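Games Night Is Back in January

After a long, quiet fall we're so happy to say that games night returns to the Purkia Street hall in January, with doors at 7 and the kettle on well before that! Ruairi Guthrie is running the beginners' poker table again — no money changes hands, just bragging rights. 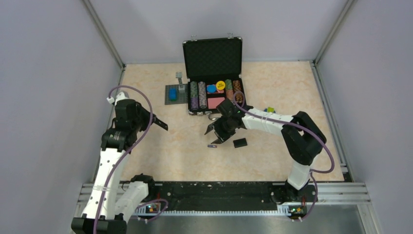
Poker chips in their black carrying case.

Lachlan Geddes would love three more people for the cribbage league (he'll teach you, and he's very patient), and there are 19 places left for the supper. Bring a plate if you can, and a neighbor too.
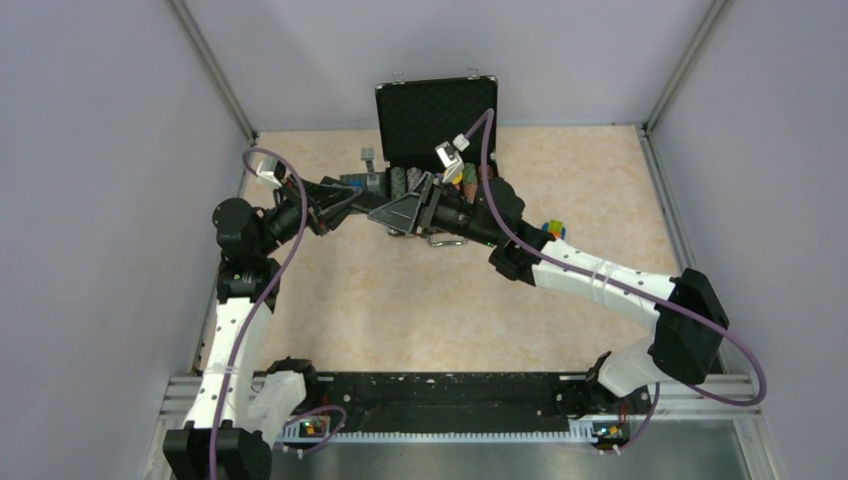
Parking is behind the Matheson building, as always, and please use the side door after dark.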